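[작업대메일링] Re: Re: Trarkitz 양팔 키트, 살 만한가요?
보낸 날짜: 2018년 7월 3일
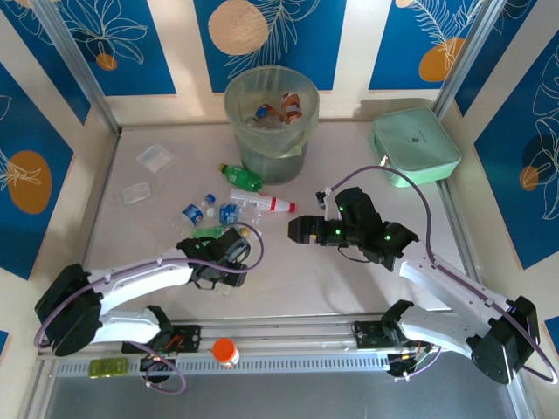
병 치우기 과제. 두 병은 통 안에, 나머지는 아직 상판 위에.

늦은 답장 죄송합니다. 답을 쓰려고 할 때마다 팔 하나가 영점을 잃어버려서요.

Skye Urquhart 님이 쓰시길:
> 저희 연구실에서 Trarkitz 양팔 키트 견적을 받았습니다. 판매 쪽
> 설명으로는 "상자를 열고 당일에 양손 작업 가능"이라고 합니다.
> 1) 조립이 정말 하루면 됩니까?
> 2) 그리퍼가 페트병 같은 걸 제대로 잡습니까? 저희는 재활용품
> 분류 데모를 생각 중입니다.
> 3) 케이블은 어떻게 정리하셨는지요. 카탈로그 사진에는 케이블이
> 아예 안 보이던데요.
> 4) Flerkoren 쪽 유지보수 계약을 같이 넣는 게 나을까요?
> 9월 전에 예산을 써야 해서 좀 급합니다.

순서대로 갑니다.

1) "당일"이라는 말의 정의에 따라 다릅니다. 팔 두 대를 알루미늄 레일에 올리고 볼트를 조이는 데까지는 오전이면 됩니다. 그다음에 설명서 16쪽을 펴면 "이제 보정을 수행하십시오"라는 한 줄이 나오고, 그 한 줄에 저희는 나흘을 썼습니다. 17쪽은 안전 스티커 붙이는 법입니다. 스티커 설명은 아주 훌륭합니다.

레일은 꼭 작업대 앞쪽 끝에 다세요. 처음에 안쪽으로 달았다가 두 팔이 서로 팔꿈치를 찧는 걸 보고 다시 뜯었습니다. 두 팔의 공용 작업 영역은 설명서 그림보다 좁습니다. 쓰레기통은 뒷벽 가까이 두었는데, 통에 넣는 동작은 팔을 꽤 뻗어야 해서 속도를 낮춰 놓고 씁니다.

2) 잡습니다. 다만 병마다 성격이 다릅니다. 안 찌그러진 병은 얌전합니다. 찌그러진 생수병은 손가락이 닿는 각도에 따라 옆으로 돌아 버려서, 같은 병을 세 번 쫓아다닌 적도 있습니다. 저희 기록으로는 159회 시도 중 12회가 "집었다고 보고했으나 집지 않음"이었습니다. 소프트웨어의 자신감 하나는 배울 점이 있습니다.

진짜 문제는 병이 아니고 납작한 것들입니다. 투명 포장재, 병뚜껑, 떨어진 라벨. 투명하고 납작한 비닐을 흰 상판 위에 올려 두면 인식부터 흔들립니다. 분류 데모를 하실 거면 상판 색을 바꾸거나, 관람객이 오는 날에는 병만 올려놓으시길 권합니다. 저는 앞의 것을 권하고 실제로는 뒤의 것을 합니다.

쓰레기통은 속이 비치는 걸로 사세요. 녹화를 돌려 볼 때 편합니다. 봉투는 테두리 밖으로 접어 두셔야 하고요. 안 그러면 그리퍼가 봉투째 들고 나옵니다.

3) 정리 못 했습니다. 보라색 케이블이 그리퍼에서 나와 크게 고리를 그리며 팔을 따라 돌아가는데, 짧게 묶으면 손목이 돌 때 당기고 길게 두면 저렇게 됩니다. 카탈로그 사진의 케이블은 아마 사진 편집하시는 분이 정리했을 겁니다. 동봉된 케이블 클립은 Sutherland 규격이라고 적혀 있는데 팔 굵기와 안 맞습니다. 저희는 벨크로로 버팁니다. 왼팔 받침 쪽의 빨강·검정 배선도 노출된 상태라, 저희는 덮개를 따로 출력할 생각입니다. 몇 달째 생각 중입니다.

4) Flerkoren 계약은 첫해만 넣으세요. 관절 모터 하나가 말썽이었을 때 교체품은 빨리 왔습니다. 대신 전화 상담은 제가 설명서를 읽어 드리는 시간에 가까웠습니다. 부품은 계약에 의지하시고 질문은 이 메일링에 하시는 편이 낫습니다.

참고로 Drurnatix 제어 프로그램은 반드시 버전 2로 받으세요. 1은 양팔을 동시에 움직이면 오른팔을 우선합니다. 왼팔은 그동안 허공에서 대기하는데, 보고 있으면 괜히 미안해집니다. 업데이트 후에는 관절 영점을 다시 잡아야 합니다. 배포 공지에는 그 얘기가 없습니다.

종합하면, 직접 고칠 사람이 한 명이라도 있으면 사시고, 없으면 그 예산으로 집게를 사서 학생들에게 나눠 주시는 게 분류 속도는 훨씬 빠릅니다. 저는 다시 사라고 해도 살 것 같습니다. 팔 자체는 튼튼하고, 부딪혀도 멀쩡했습니다. 여러 번 확인했습니다.

보정 스크립트 고쳐 쓴 게 있으니 필요하시면 따로 메일 주세요. 주석은 욕을 지우고 보내 드리겠습니다.

그리고 지난번에 육각렌치 세트 빌려 가신 분, 2.5밀리가 빠진 채로 돌아왔습니다. 레일 볼트가 전부 그 규격입니다.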